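Paid participants wanted: home folding trials, Nurkcombe and Dakville

Every robot maker we read says its machine will soon be safe and useful in your bedroom. We have our doubts. The Garba group is drafting good-practice rules for laundry work done with grippers in people's homes, and we want them tested by people who are hard to impress.

You would handle your own clothes and bedding with a hand-held gripper, following our draft rules, and tell us where the rules are vague, silly or missing.

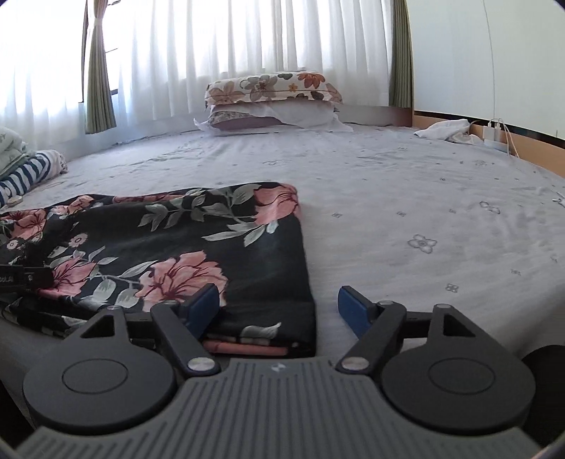
Gripper open over the bed, folded floral cloth to the left.

The draft has 191 clauses. We suspect far fewer are worth keeping. One says to keep cords away from the work area – fine on paper, less so in a bedroom with a phone charger by the mattress.
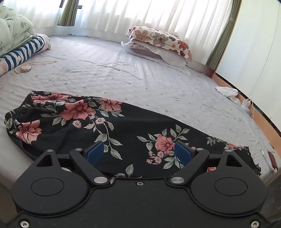
Both blue pads on the printed fabric, garment spread across the sheet.

Who can apply: adults who do their own laundry. No technical background needed. People who sell robots need not apply.

What we ask: 3 home visits, written notes after each, and your name left off any sales material. Pay is $100 per visit.

Write to Funmilayo Tamuno or Ebuka Jibrin at the Nurkcombe office by 29 May 2018.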